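How to Repair and Refinish a Secondhand Writing Desk

Updated 14/07/2025

Before you buy sandpaper, check what the desk is made from. This was my mistake with the first one, which I bought cheaply from the Arbridge flea market and carried home with much pride. I sanded one side for half an hour and went straight through the veneer. The desk is now in my cellar and holds paint cans.

I have repaired several desks after that one, and the method below is what I use now. It takes me one full weekend for the work and then one week of waiting, when the paint becomes hard. Please do not skip the waiting. I will come back to this point.

What you need

Sandpaper in grits 120, 180 and 240, and one sheet of 600 for the end
A sanding block, cork or rubber
Wood glue and at least four clamps
Wood filler and a small plastic knife
A degreasing cleaner (I use the one from Grasine, but dish soap with warm water is also possible)
Primer that sticks to smooth surfaces
Furniture paint, water based
A foam roller, 4 inches wide, and one good brush for the corners
Candle wax or a piece of dry soap
Painter's tape, dust mask, old sheets for the floor

I do not use an electric sander on desks anymore. It is faster, but on a thin surface it is also faster at making a hole.

Step 1: Find out what the surface is

Take out one drawer and look at the edges of the wood from the inside. If the lines of the grain continue from the top over the edge, it is probably solid wood. If you see a thin layer on the outside and another material under it, you have veneer. If the outside layer looks like plastic and the pattern repeats itself every few inches, it is laminate.

Solid wood forgives almost everything. Veneer can be sanded by hand with 180 or finer, a few passes only. Laminate should not be sanded down, only made a little rough so that the primer can hold it. For laminate the primer is more important than the paint, and I would spend the money there.

An old desk may also have old paint. If you think the paint is from before the 1980s, buy a lead test in the hardware store first. If the test is positive, do not sand it. Ask a professional what to do, because the dust is dangerous, above all for children.

Step 2: Take it apart

Remove the drawers and write a number on the back of each one with pencil. They look the same, but they almost never are the same. A drawer that ran well on the left side for many years can refuse to run on the right side.

Take off handles, knobs, hinges and lock plates. Put the screws of each drawer in their own small bag. I also tape the bag inside the drawer where it belongs, so I do not have to think about it later.

Some desks have locks. Leave the lock body in its place if it works, and cover it with tape. If there is a key, try it now, in both directions, with the drawer open. A lock that turns heavily usually wants a little graphite powder. Do not use cooking oil or thick grease, they collect dust and after one year the lock is worse than before.

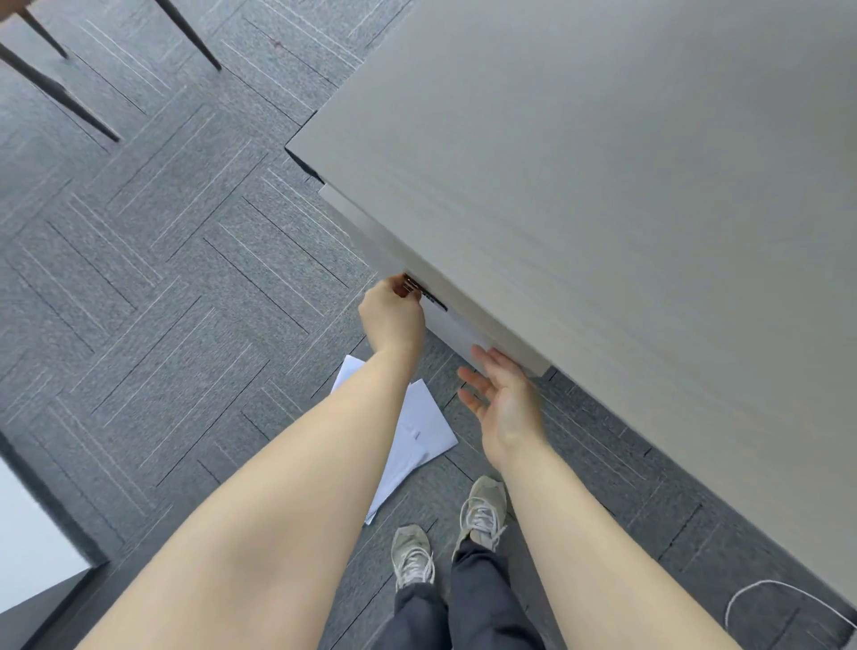
While the drawers are out, clean the inside of the desk with a vacuum cleaner and a narrow nozzle. Go along the runners and into the back corners. In my last desk I found a folded receipt from a shop named Reuter, two buttons and a very large quantity of pencil dust. All this dirt will otherwise travel into your fresh paint.

Step 3: Repair what is loose

Put your hands on the top and push the desk gently from side to side. If it moves like a ship, the joints are loose. Do not just put more glue on the outside of the joint. Open it as far as it wants to open, scrape away the old glue with a knife, put new glue inside and clamp it. Then measure both diagonals of the frame. If the two numbers are the same, the desk is square. If not, move the clamps a little until they are.

Leave the clamps on overnight. The bottle says 30 minutes, and perhaps this is true for small pieces, but a desk leg carries a lot of weight.

Drawer bottoms often hang down in the middle. When the bottom is a thin panel in a groove, you can slide it out, turn it over and slide it back in. The bow is then on top and the weight of your things will press it flat again. I was very happy when I learned this.

For dents and old screw holes use the filler. Press it in, leave it a little higher than the surface, let it dry and sand it flat. Deep holes need two layers. If you plan new handles with another distance between the screws, fill the old holes now, from the front and from the back.

Step 4: Clean, then sand, then clean again

Many people sand first. But a desk has years of hand grease on it, mostly on the front edge and near the handles, and the sandpaper pushes this grease into the wood. So wash everything first with the degreaser, wipe with clean water and wait until it is dry.

Sand solid wood with 120, then 180, always in the direction of the grain. Veneer gets 180 only, and laminate 240. The surface should feel even and look dull everywhere. Shiny spots mean that you missed something there. Hold a lamp low beside the surface and you will find them easily.

Be gentle on edges and corners – here it takes three or four strokes to go through a veneer. I wrap the paper around two fingers and leave the block away.

Then vacuum, and wipe with a damp cloth that leaves no fibers.

Step 5: Prime

One thin coat with the roller, and the brush only for places the roller does not reach. The primer does not need to cover the color completely. If yellow or brown stains come through after it is dry, the wood has tannin and you need a stain blocking primer, or the stains will also come through the paint.

Let it dry as the can says and sand very lightly with 240. Wipe again.

Step 6: Paint

Two thin coats are better than one thick coat. I know everyone writes this, and still I had to learn it from the drips on my second desk. Work in one section at a time, for example one side panel, and finish each section with long light strokes in one direction. Do not go back after five minutes to correct something. The paint is then already half dry and it will tear.

I used Akance paint in a light gray the last time and was satisfied with it, although the lid is difficult to close again. For the top I add a third coat, and then two coats of clear water based varnish, since this is where you put your cups and elbows.

Do not paint the runners or the sides of the drawers. A desk has very small gaps there, and two layers of paint are enough to make a drawer stick.

Step 7: Wax the runners and put everything back

Rub candle wax on the runners and on the bottom edges of the drawer sides. Push the drawer in and out several times. If it still sticks, look for a shiny line on the wood where it rubs, sand only this line and wax again.

Now the handles. Turn the screws in by hand first and use the screwdriver only for the last part. Old brass screws are soft and the heads break off easily.

At the end, take the 600 paper with a little water and go over the varnished top with almost no pressure. It removes the small dust points and the surface becomes smooth like an eggshell. Wipe it dry.

The waiting week

The paint feels dry after two hours, but it is still soft inside. If you put a monitor or a heavy lamp on it the next day, the feet will stick and leave marks. Wait seven days before you put anything heavy on the top, and keep the drawers open a finger wide during this time. In a cold room I give it ten days.

If you must use the desk earlier, put a clean cotton sheet on the top. No newspaper and no plastic, both of them stick to fresh varnish.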